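Section 4. Sorting Small Fabric Pieces at the Table

Welcome to the part of the guide where you get to handle the fabric! If you've worked through Section 3, your table is already at the right height and you've picked a corner of the room with decent light. Now we set up the sorting station, which is my favorite station in the whole Plotura home craft course, and I hope it becomes yours too.

You'll be sorting small gathered bundles, ruffles, bows, scrunched-up trims and all the other little pieces that pile up after a sewing season. They're fun to handle and they get everywhere if you let them.

What you need

A table or other flat surface with room for your elbows
One cloth large enough to cover the working side (plaid or checked is great)
One large round basin with a thick rim
A tray or shoebox for finished pieces
A soft brush
Paper labels and a pencil

4.1 Covering the table

1. Wipe the table and let it dry completely.
2. Shake the cloth outdoors. Threads from the last session love to hide in the folds.
3. Lay the cloth so that one edge lines up with the side where the basin will go. Let it drape a little, but keep it well clear of the floor.
4. Smooth from the middle out with the flat of your hand.
5. Check underneath for pins, buttons or crumbs.

Note: Plaid does a lovely job here. The stripes give you ready-made lanes, so you can line up bundles along them and see at a glance which row you're on. If your cloth is plain, a few chalk lines will do (the Hallico tailor's chalk in your kit brushes right out).

4.2 Placing the basin

1. Set the basin beside the covered surface, close enough that you can reach its far rim without leaning.
2. Keep the rim near table height. A stool or an upturned crate works well under a shallow basin.
3. Press down gently on the rim with one hand. If it rocks, move it or fold a towel underneath.
4. Look inside. The basin should be dry for this activity, even if it spends the rest of its week doing dishes.

Caution: Do not balance the basin partly on the table and partly on a chair. Keep it away from doorways too, where somebody is bound to catch it with a foot.

Choose a strong color for the inside of the basin if you can. Pale ruffles stand out wonderfully against a deep red, and you'll spot a stray piece at the bottom much sooner.

4.3 Sorting the bundles

1. Put your unsorted pieces on the near part of the cloth, in a loose group. Leave the far end open.
2. Pick up one piece by its gathered middle. Lifting by the ruffled edge pulls the gathers out of shape.
3. Turn it over and look for loose stitching and frayed ends.
4. Sound pieces go to the far end of the cloth, arranged by color.
5. Pieces that need trimming or mending go to the basin.
6. Drape anything with long ragged edges over the rim so the threads hang free. You can trim it later without fishing around.
7. When the near group is gone, stop and stretch before you start on the basin.

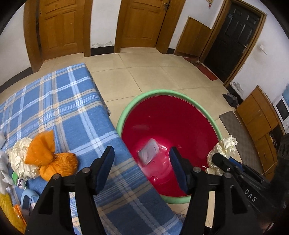 2 min read

A cream ruffle with a frilly top and loose edges sits very nicely over a rim like this one, while a bright orange bundle, gathered at the middle, can stay on the plaid with its fan spread out. You'll get a feel for which is which very quickly.

4.4 Emptying the basin

1. Take the draped pieces off the rim first.
2. Lift out any hard or flat pieces lying at the bottom and set them aside. They don't belong with the fabric and can snag it.
3. Brush threads toward you and wipe the inside. A bumpy bottom holds lint, so go over it twice.
4. Label your tray and store it flat.

Note: The course tray from Biswood holds 11 medium bundles in a single layer. Please don't stack them, the lower ones lose their lovely puff!

Questions about this section go to Yareli Sandoval at the Plotura help desk, extension 404. Trimming and mending are covered in Section 5.

Section last revised 7/5/21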